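Verkcombe Household Review

On test: the Bosholm four-drawer chest

The Bosholm has been in the Oltstead catalogue for a good while, and it is one of the chests readers write in about most often. It costs £134, comes flat in two cartons, and is meant for a bedroom or a hallway. We bought ours from the shop in the ordinary way and used it in a spare bedroom from December onwards.

What you get

The chest has 4 drawers of equal depth, a solid pine top and front, and sides made from veneered board. The back is a folded sheet of hardboard that slides into a groove. There are no handles. Each drawer front has a scooped edge that you pull from underneath. The finish is a clear matt lacquer, with a white version for the same money and a dark grey one that costs a little more.

Both cartons are heavy, and the longer one is awkward on a narrow staircase. Packing was good. One corner of the top had been knocked through the cardboard, but the dent was on the rear edge and we left it.

Putting it together

The instructions are drawings only, on a folded sheet in small print. They are clear up to the point where the drawer runners go on, where the left and right runners look almost the same and are marked with letters stamped into the metal. We fitted one pair the wrong way round and had to take them off again. Lay them out on the carpet before you start and check the letters under a good light.

You need a cross-head screwdriver and a small hammer. An Allen key is in the box. The cam fittings turned smoothly and none of them stripped, which was a problem with the older model. The hardboard back is the weak point. It has to go in before the last rail is fixed, and if the carcass is even slightly out of square it will bow. Measure corner to corner both ways and adjust before tightening.

The whole job took most of an afternoon for one person. Two would be quicker, mainly for turning the carcass over once the top is on.
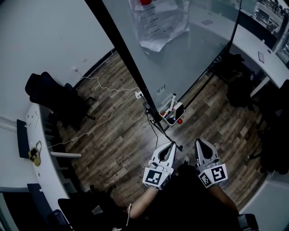 Issue 442, page 36

In use

The drawers run on metal slides and open nearly all the way. Jumpers and towels fit well. The top drawer is the same depth as the rest, so it is not much good for small things unless you buy dividers, and Oltstead does not sell any that fit. We used two shoebox lids.

With full loads the bottom drawer began to drag after a few weeks. Tightening the runner screws put it right and it has not come back. The drawer bases are thin and sag slightly in the middle under books or magazines. For clothes they are fine.

The scooped fronts look neat but they pick up marks, and on the clear lacquer these show as a dull patch under each edge. A damp cloth removes them. A mug left on the top overnight made a pale ring that has faded but not gone.

Fixing to the wall

A bracket and strap are supplied and should be used. With two upper drawers open and loaded, our chest tipped forward quite easily before it was fixed. The strap screws into the back rail of the top. The wall screw and plug are not included. If you have deep skirting boards the chest will stand off the wall and you will need a longer strap.

Compared with the Çınar

The obvious rival is the Çınar, which we covered in issue 363. It costs more and comes with the carcass already glued, so there is far less to do when it arrives. Its drawers have thicker bases and its top drawer is split in two. Against that, it is a good deal heavier, it will not go round a tight landing, and the only colour is walnut stain. If you are sure it will get up your stairs and you can live with the colour, it is the better chest.

Verdict

The Bosholm is decent value for a spare room or a child's room, provided it is fixed to the wall. Take care with the runners and the back panel. We would not put it anywhere it has to hold heavy things.

Price: £134
Delivery: extra, kerbside only
Guarantee: two years, keep the receipt
Rating: 3 out of 5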